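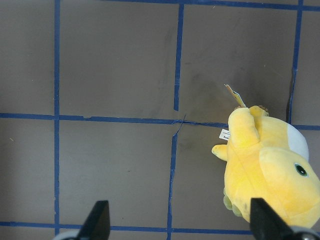 Yellow plush on the gray surface, with blue tape.

Paltstead Creek Fish Watch
Minutes of the members' meeting, 2019-08-01
Chair: Aisyah Lumenta
Notes: Syafiqah Latuheru

Aisyah welcomed everyone warmly and thanked those who had driven over from the Ruso side with the road still torn up. The minutes of the last meeting were read and accepted with one spelling fixed (it is "sculpin," and Syafiqah is sorry).

Darter survey. We had a long and very happy talk about the rainbow darters below Jadoon Bridge. The two riffles there held good numbers of adults, and several males still had some blue along the fins. Syafiqah reminded us that darters sit on the bottom and hop from stone to stone, so please look down among the gravel before you write "no fish" on the sheet. Four of the seven sites have been walked so far. The other three were left until the water drops.

Fish ID cards. The new cards have been printed, 400 of them, and they look lovely. Members asked if the johnny darter could have a bigger drawing next time, with the little W marks on its side easier to see. Agreed.

Seine nets. Both nets need mending. Aisyah will take the long one home with her.

Fall plans. The mill pool walk was moved to November, after a good deal of friendly back and forth over boots and daylight. Sign-up sheet to go around by email.

Meeting closed with pie.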